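Latcombe Household Advice Service
Kitchen and Utility Room: Guidance Sheets
Putting crockery away, by hand and by machine
Last reviewed 17 June 2021

The Service receives regular enquiries from residents who wish to know whether a machine can yet be bought that will clear a table, empty a dishwasher or put bowls back in the cupboard. The present sheet sets out the position as we understand it, together with our usual recommendations for the storage of bowls and plates. Most of the advice applies equally to households with no interest in machines.

What may reasonably be expected at present

Appliances that carry out a single task in a fixed space are well established. Dishwashers, washing machines and floor-cleaning robots fall into this group, and our separate sheets on each may be requested from the Cemetwood office. General-purpose machines, able to pick up whatever is left on a worktop and return it to its proper place, are not at present something the Service can recommend for purchase. Residents who are offered such a product should ask for a demonstration in their own kitchen, with their own crockery, before paying a deposit.

Stacking is a useful test of progress. A person nesting one bowl inside another makes small corrections by touch and scarcely notices doing so. A machine must judge where the rim lies, grip it without tipping the bowl, and let go at the right height. Thin rims, shiny glazes and see-through plastic all add to the difficulty.
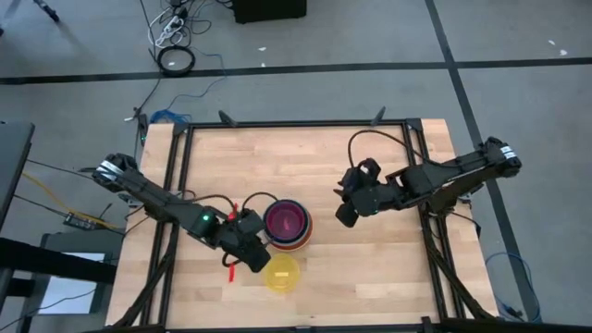 Two robot arms over a wooden tabletop, with a nested stack of bowls and a single yellow bowl standing apart.

Bowls which differ only in colour are a fairly gentle case. An ordinary cupboard holds chipped saucers, a colander, lids belonging to nothing in particular and one heavy mixing bowl that has to go at the bottom. The reader's own cupboard is therefore a better guide than any display on a bare surface.

Storing bowls and plates

Nest bowls by size, with the largest at the bottom. Bowls of equal size may be stacked if they separate freely when lifted. A stack of more than 7 should be divided in two.

Dry each item fully before stacking. Plastic bowls hold water under the rim after a dishwasher cycle and should be stood upside down on a rack for at least 10 minutes, then wiped.

Place a sheet of kitchen paper or a round of felt between glazed bowls that are seldom used. Everyday bowls do not need it.

If two bowls have stuck together, stand the lower one in warm water and put cold water in the upper one. Wait a short while and turn them gently against each other. Do not attempt this with glass, and do not use a knife to lever the rims apart.

Heavy items belong between knee and shoulder height. Nothing made of glass should be kept above the cooker.

Care of wooden worktops

Wipe up water as soon as it is noticed, particularly near joints. Oil the surface in January and again in midsummer, using a product sold as safe for contact with food. Allow it to soak in, remove the surplus with a clean cloth and leave overnight. Cloths used for oiling can catch fire if left crumpled; lay them flat outdoors to dry before disposal.

Workshops and small kitchens

Commercial premises sometimes ask whether an arm fitted to a bench could take over sorting or packing. Where the items are always alike and arrive in the same position, the question is worth putting to a supplier. Where they vary from one hour to the next, the Service suggests first keeping a written record of the task for a full week, all 168 hours if the premises run through the night, noting each interruption. The Fliltdale branch holds blank record forms.

Any powered arm needs a risk assessment before staff work beside it. Cables should be routed clear of walkways, and the means of stopping the machine should be known to everyone on the shift.

Related sheets: Descaling Kettles; Shelf Loads and Brackets; The Ivanyshyn Method for Airing Cupboards.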